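## Notes from the scrap bin

May 2019

I had every intention of writing about binding this time, and I promise binding will get its turn, but I spent most of the spring up to my elbows in leftover fabric and I'm afraid that is what's on my mind. Regular readers will remember that back in January I made a rash promise in this very newsletter. I said I would buy no new cotton until I had made one whole bed-size quilt out of what was already in the house. Several of you wrote to say you were doing the same, and a few of you wrote to say I'd never make it past the Tadinard spring sale. (I did make it past. I drove the long way around through Gusside so I wouldn't see the window.)

The first job was sorting, and I put it off for a good two weeks by telling myself I needed better boxes. You don't need better boxes. I ended up using the drawers of an old dresser, a couple of cake tins, and the bathtub, and the bathtub was the most useful of the lot.

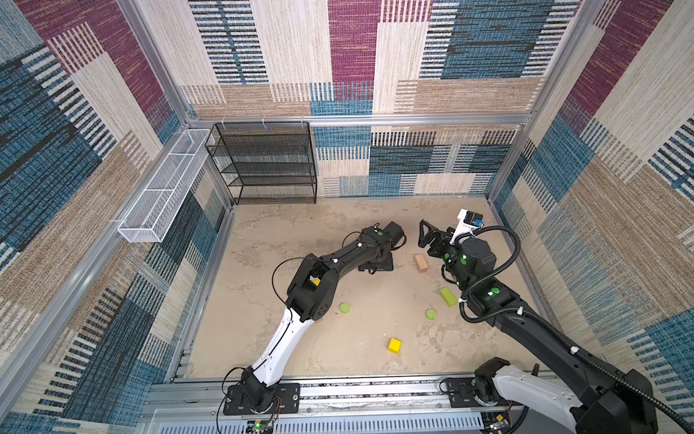

What I did wrong at the start was sort by color, the way the shops do. It looks lovely and you feel very organized, but when you sit down to sew you find that a drawer full of blue has everything in it from nearly white to nearly black, and you're digging again. So out it all came, and I sorted it over by light, medium and dark. If you're not sure which pile something belongs in, squint at it from across the room, or look at it in the evening before you turn the lamps on. Anything that still gives you trouble is a medium. Most fabric is a medium, I'm sorry to say, and most of us don't own nearly enough lights.

Then comes cutting. I settled on rectangles, twice as long as they are wide, which forgive a lot more than squares do. I worked out that I'd need 1,099 of them for the quilt I had drawn on the back of an envelope, and I'll admit I went and lay down for a while after that. But a few strips cut while the kettle boils will add up faster than you'd think - and there is something very restful about cutting when you aren't making any decisions. I kept a shoebox by the ironing board and just dropped the pieces in.

I should say a word here about yellow. Every scrap collection has one loud color in it that the owner bought in a good mood, and mine is yellow. I used to hide it. I'd put a little sliver of it out at the edge of a quilt where it looked like a mistake, and then I'd fret about it. My advice now is to let it have some room, next to something plain and brownish, and leave it alone. A bright color beside bare wood or brown paper or old linen looks perfectly happy, and you can try it out on the kitchen table before you ever thread a needle.

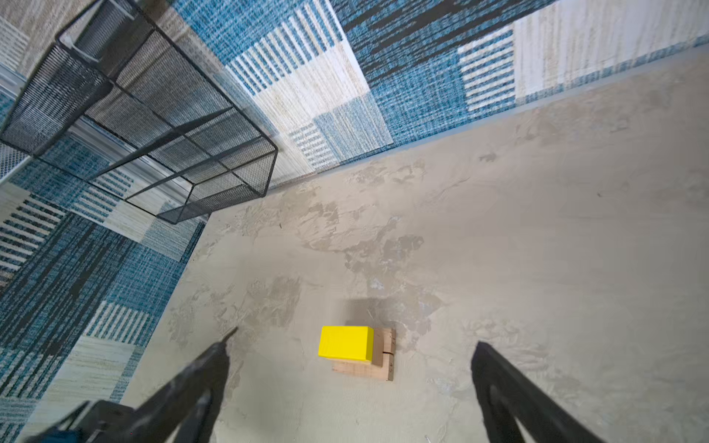
*Yellow against unfinished wood.*

Once the pieces were cut I had to decide how they'd go together, and that's where I always lose a month. There's an old layout called Hsiao that some of you learned in the winter class at Undside, where you start from one long piece and work outward, turning a quarter each time, and you don't measure the whole until you're nearly through. I like it because it lets you use up the odd sizes. I don't like it because it wants to grow crooked, and if your seams are a thread too wide at the beginning you will have a quilt shaped like a kite by the end. Press as you go. Trim as you go. I say this every year and I still don't always do it myself. 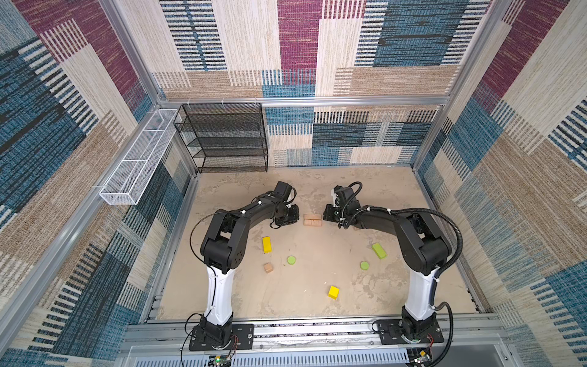
Stripes deserve their own little talk, as they are what people ask me about more than anything else. We're taught to keep them all running the same way, and for a shirt that's good advice, but in patchwork it can make the whole thing look combed. Mix them up! The fabric on those walls is a nice one to look at for this, with its overlapping rectangles in maroon-purple, steel blue, cream and tan, and thin stripes going across in some patches and up and down in others. Your eye hops around and doesn't settle into a row. Notice as well how a big patch of maroon near the top lets all that busyness breathe a bit. I went back and added four solid pieces to my own top after thinking about that, and it is much the better for it.

As for thread, I used up every half-empty spool in the tin, gray and tan mostly, and I couldn't tell you now which seam has which. Save the good matching thread for the places where it will show. And please do change your needle before you start on something this size. I sewed the first third of mine with a needle that must have been in the machine since Thanksgiving, and the poor thing was practically a nail.

The top is done now, folded over the back of the sofa where the cat has claimed it, and the backing is pieced out of two old sheets and the last of the brown linen. I still have around 1,000 rectangles in the shoebox, so either my arithmetic on the envelope was poor or I got carried away, and I suspect a good deal of both. I'm thinking of table runners.

If you're making a scrap quilt of your own, bring it along to the next sewing afternoon, whatever state it's in. Pins and all is fine. I'll have the squinting chair set up at the far end of the room, and I'll bring a bag of spare lights for anybody who's run short. Binding next time, I promise.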